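Adding jump video to the automated rigging log

Stonwood moved its canopy inspection records to Tirnura in February. The software reads the packing station sensors, the line-tension bench and any jump video a rigger attaches, then orders the inspection queue by itself. The steps apply to riggers and test jumpers at the Coste loft.

Before you start
You need a rigger login and the canopy serial number. Clips must be under 280 seconds. Trim longer ones first.

1. Open the canopy record and choose Add flight material.
2. Upload the clip. Tirnura extracts stills and discards any it scores below 11 for sharpness.
3. Review the stills it kept. Reject any that do not show fabric.

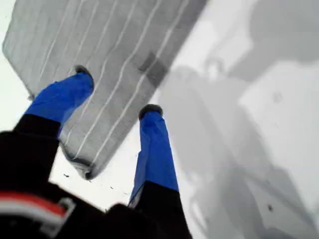

Still with striped gray fabric and blue foot coverings. Fabric is in view, so it passes step 3. The blurred right side does not matter.

4. Mark the fabric area with the outline tool. Leave out legs, feet and sky — the classifier reads strong color as a repair patch.
5. Press Submit. The record goes to the queue with a priority from 1 to 5.

Changing a priority
The queue order is a proposal. Any rigger can raise a priority without comment. Lowering one needs a second signature, currently Nadège Mallet or Tarek Amrani.

What changes on shift
Riggers no longer write up the morning list, and the paper cards are closed. The hour goes to bench inspection. Test jumpers now upload their own clips before leaving the loft; Uyên Hà has the login forms. Sign-off remains manual, and Tirnura cannot release a canopy to service.

Known fault: the upload page stalls when a record holds more than 3000 stills. Archive the oldest set and retry.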